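Curholm Repair Morning news
2026-05-06

Quick one this month, am typing this between jobs. Thanks to everyone who came along to the spring morning, 117 items through the door, 96 went home working. Toasters mostly. One accordion (Ferenc Sárközi took it on, brave man).

Old computers

Lots of you asking whether an old desktop is worth keeping. Usually yes. Bring the tower and its power lead, leave the monitor at home unless that's the bit that's broken. Back up your photos first please!! We can't promise to save what's on the disk. Zsolt Tóth is happy to look at slow machines but book a slot, he had a queue out to the bike racks last time and missed his lunch.

If you're opening one up yourself: unplug it, lay it on its side, take the side panel off and have a look before you touch anyting. Dust is the usual trouble. Soft brush, patience.
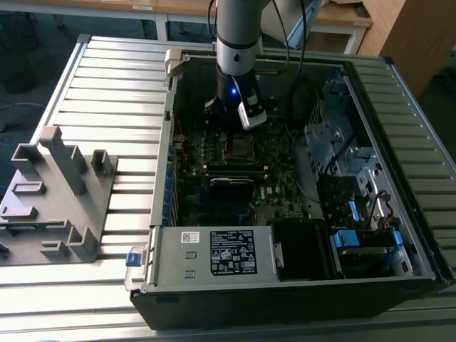
Sewing table

Erzsébet Győri needs zips. Any length, any colour, metal ones best. Also buttons but NOT more black thread, we have enough to reach Kimumden and back.

Tea and cake

Urn is fixed. Cake rota has gaps for the summer, put your name on the sheet by the door or tell Přemysl. Last months lemon one was very good, whoever made it please own up.

Next bits

Lamp rewiring evening is full, there's a waiting list. No repair morning in October, the hall is having its floor done. Missing: one blue-handled screwdriver, small, Csaba wants it back.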